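Search this site Search Go

THE BOX ON THE TABLE

By Eun-seong Moon

Reading time: 5 min

When my uncle moved into a smaller apartment last December, he gave away most of his furniture in one afternoon. The sofa went to a neighbor, the dishes went to my cousin, and the books were taken by a man with a van. I received a box with a glass window in the lid and a grid of small compartments inside. It had been made for watches. I own one watch, and I was wearing it.

For two weeks the box stayed in my hallway with a scarf on top of it. Then I began to ask people what they keep in such boxes, and I was surprised how quickly they had an answer. It seems that almost every family has one. In the shops they are sold for watches, rings and cufflinks. In the homes I visited I saw them used for coins, sewing machine feet, guitar picks, seeds in paper envelopes, and in one case the baby teeth of three children, with a label for each child.

The person who explained the most to me was a repairer named Frimpong, who has a workshop behind a shoe store and works only on small wooden things. He does not like to work on chairs. "A chair must carry a person," he told me. "A box must only close well, but it must close well every day." He has 11 boxes waiting on his shelf at the moment, and most of them came in with the same trouble, a lid that does not sit flat anymore.

According to Frimpong, people look first at the glass, but he looks first at the corners. When the frame of a lid is joined with a miter, two pieces of wood meet at an angle and the line between them should be thin and straight. If the box has lived near a radiator, the line opens. If it has lived in a damp bathroom, the wood swells and the lid begins to rub. He showed me how he passes a fingernail over the joint. If the nail catches, there is work to do, and if it does not catch, he gives the box back and asks for no money.

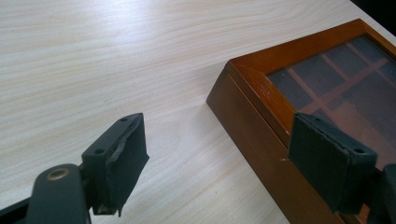 He is less strict about the surface. A glossy varnish shows every touch, and small scuffs on the edge of a lid are to him only a sign that somebody opens the box. He cleans with a soft cloth, almost dry, and he does not allow furniture polish near the glass, where it leaves a gray film in the corner of the bevel. For a scratch he may use a little wax of the right color. He refused a customer who wanted all the marks removed from her father's box. They talked for a long time, and in the end she took it home as it was, with only the hinge corrected.

I asked him whether the new boxes are worse than the old ones. He thought about it and said that some are worse and some are better, and the price does not always tell you. A small firm called Ploler sells a simple one that he respects, because the cushions come out and can be washed. Another firm, Furkier, makes a large model with two levels which costs 600 dollars. He has repaired it several times. The lower drawer is heavy and the owner pulls it always from one side.

The cushions are a subject of their own. In a watch box each compartment has a soft pillow, and the watch is closed around it like around a wrist. When the box is used for something else, the first question is if the pillows should stay. Collectors of brooches keep them and push the pin into the cloth. Coin people take them out. A woman I met at a flea market had turned hers over, and on the underside she had written with a pen what belongs in each place, so that her husband could put things back.

She was at the market to sell, not to buy. For years she used the Stesa storage method, where every object in the home must be written in a notebook with its place. Her notebook had reached 2000 lines when she stopped. "I knew where everything was, but I did not like to be at home," she said to me. Now she has no notebook, and one box for the things she touches every day. Her keys do not fit in it. She told me this with a little annoyance, and we both looked for a moment at the boxes on her table to see if there was one with a larger compartment.

There is also the matter of the window. Several people said they would prefer a solid lid, which hides the disorder and keeps the light away. Leather straps become pale in the sun, and so do fabric and paper labels. Frimpong advises to keep a glass-topped box out of direct light, on a shelf or on the far side of the dresser. But the window has an advantage for people like me, who forget what they own. I can look at my things without opening the lid.

My own box has left the hallway. I took it to the workshop, where the nail did not catch, and I brought it home again on the bus on my knees. After some trials I have filled it with spools of thread, spare buttons and a thimble that was my grandmother's. The spools are too tall by a very small amount, so they must lie down. Two compartments are empty, and my uncle, who came for lunch in his new coat, asked if he could have one of them for his hearing aid batteries when he visits. I said yes, and he chose the one in the corner.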